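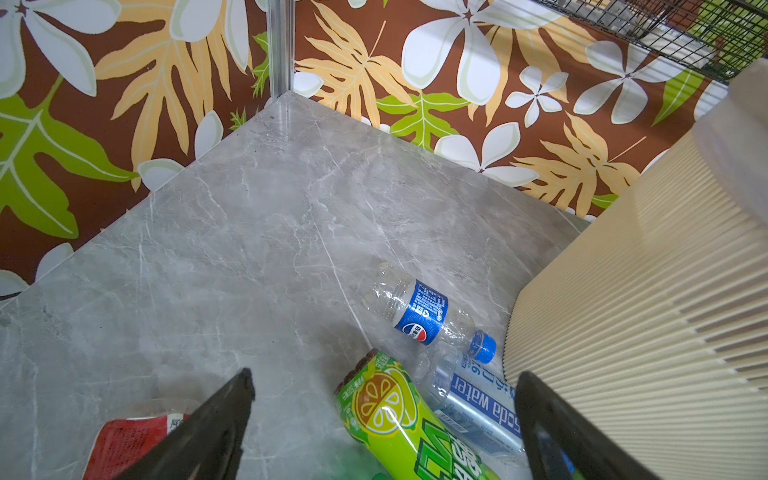
Clean the fingers before you touch the settings

I look after a bottle-sorting cell with two arms, and I have an opinion that makes me unpopular at tea break: most gripper faults should start with a cloth. Somebody sees a bottle slip and straight away they're at the screen, nudging the grip force up. Then it slips again, so up it goes again, and by August we had a setting that squashed cans flat and still dropped bottles!

I put it back to where it was, wiped down all four pads and ran 300 picks. We lost 2. I'd happily have taken 5.

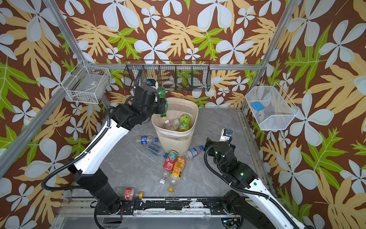
Edari Kobzar
Cell technician, Wevville

My other grumble is cables. The conduit on our left arm runs from the base up past the elbow and curls round near the gripper, and I'd like everyone to look at that loop while the arm is reaching over the bin, because that's when a snag is going to show itself. Parked arms always look lovely. Watch a whole drop, start to finish, with your hands in your pockets (outside the enclosure, please).
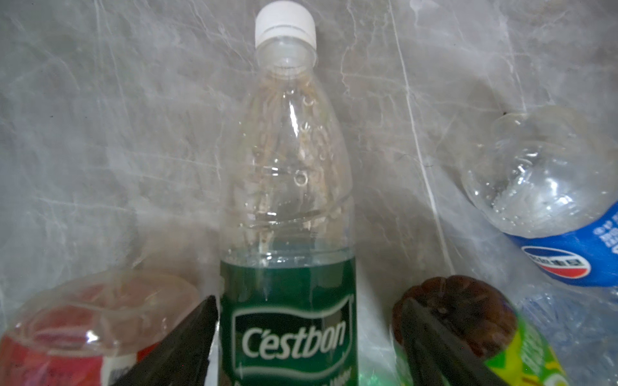
A wiping routine only gets done if it's short, so ours is one damp cloth, one dry one, both faces of each finger, every morning at seven. The Vorkville lot do theirs when the log says so, and their last note read "673 cycles, pads look fine". Well, maybe. But think what these fingers go in among: the C'estbon bottle has whitish and brownish smears inside its upper part, the Pepsi one is beaded with droplets, and sooner or later a cap comes off. I wouldn't trust a cycle count to tell me when that happens. I'd sooner run a thumb over the pads, with the power off, and if they feel sticky I go and get the cloth.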